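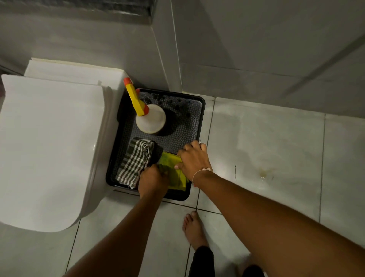 # December, prop and sound notebook, Rudetville workshop

Started writing at 4:30 with the radiators finally on. Pak-hei wants these entries to be longer so whoever picks up the show can follow what we did, so I'm going to ramble and he can't complain.

The show is Vogler, the two-hander about the couple who meet on a ferry and then never manage to be in the same city again. Small cast, one table, a lot of telephones. I counted the cues last night for the desk file and we're at 179, which is silly for a play with one table in it! Most of them are phone business: rings, line noise, dial tone, the little clunk when somebody hangs up on somebody. I want the phones to ring from the phones. Real bells, on stage, in the actual props. The director has said yes to that twice now, so I'm calling it settled.

## Phones

We have the beige desk set and the wall set working. The green one is still a shell. The beige one rings beautifully (a bit too beautifully, it goes right through you in the front row) and I've put a strip of felt under the left gong to take the edge off. Try felt under both tomorrow. If it goes dead, go back to one.

The wall set has a different problem. It rings fine on the bench, and then when it's screwed to the flat the whole flat buzzes along with it, like a cheap guitar. I tried rubber washers behind the top two screws and the buzz dropped a lot. The bottom screws are into the batten so I left them. Might be enough. Need to hear it with the flat braced properly and not leaning on the paint rack.

Ring box: same old unit from the Sollent tour. Button on the left is phone A, button on the right is phone B, and the middle one does nothing anymore, so please stop pressing it. I've put tape over it. Stage management asked for the ring to stop the instant the receiver lifts, so I ran the hook switch back down the same cable as the bell and it cuts clean every time on the beige. On the wall set it cuts late. I think the hook spring is tired. Bent it a hair, got a better result, bent it another hair, got a worse one, bent it back. Leave it alone until I find a spare.

## The long call in Act Two

This is the one I keep losing sleep over. She's on the ferry terminal phone, he's in the kitchen, and the audience hears his side live and hers both live and down the line. We've been doing it with her voice through a small speaker hidden in the table, filtered to sound like a phone. In the room it's lovely. From the back row you lose the consonants and it turns into a kind of warm mumbling, and the joke about the umbrella goes for nothing.

Things tried today:

- Speaker facing up through the slot in the table: clearest, but it sounds like the table is talking.
- Speaker facing the back wall: nice and vague, way too quiet.
- Speaker facing up plus a tiny bit from the front system, delayed 30 milliseconds: by far the best. The ear still goes to the table.

I sat in the back row with a bag of pretzels and listened to that third one over and over, and I'm pretty happy. The filter can open up a little as the scene goes on, so by the time she says she isn't coming it's nearly a natural voice. Very small move, over the whole page. If anyone in the audience notices it I've done it wrong.

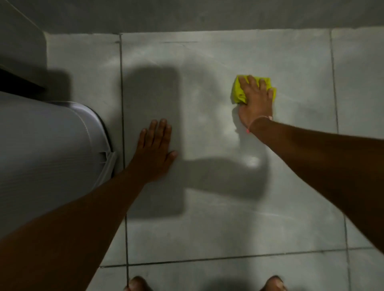 Laurier Sutherland thinks the filter shouldn't move at all. The argument, passed on to me over the phone after the run, is that the scene is about the line never getting any better, and that if the sound starts being kind to them then we've given away the ending a page early. Would also like a touch more hiss in the silences, so that the audience knows she's still there and hasn't hung up.

Hmm. I like the hiss idea a lot and I'm stealing it. On the filter I'm not convinced, but I've saved both versions, Vogler phone still and Vogler phone open, and we'll play them back to back before anyone gets attached. Pak-hei Yang votes for still, by the way, and he hadn't even heard about the other opinion, so I may be outnumbered here.

## Radio mic on her coat

Scratching. Again. The lining of the ferry coat is some sort of shiny stuff that crackles every time she turns upstage. Moved the mic up to the hairline for the second half and the trouble was gone, except for the hat scene, when the hat sits right on top of it. Wardrobe is going to look at a softer hat. I asked for the hat to be cut from the play and was told no, very politely.

## Transfer to the Dirnetti

Their desk takes our show file but renumbers the cues on import, so our phone block that starts at 2041 comes in as something else entirely. (Yes, I started the phone block at 2041, it was late and the 2000s were free.) Print the list before we load out and check it line by line with the script open. I'd do it with two people, one reading and one looking.

Their stage is deeper than ours as well, so the 30 millisecond delay won't hold. Reset it by ear from the back row, then walk it from the sides.

## For next session

- Felt under both gongs, beige phone
- Brace the flat, listen for buzz with the door slam too
- Hook spring for the wall set, ask the repair place in Sollent
- Record hiss, long take, no traffic in it if possible (after ten at night?)
- Back-to-back of the two filter versions, with the actors, full scene
- Green phone: decide if it has to ring or if it can just sit there looking green

Left the ring box on charge and the beige phone on the bench with its cover off, screws in the jar lid next to it.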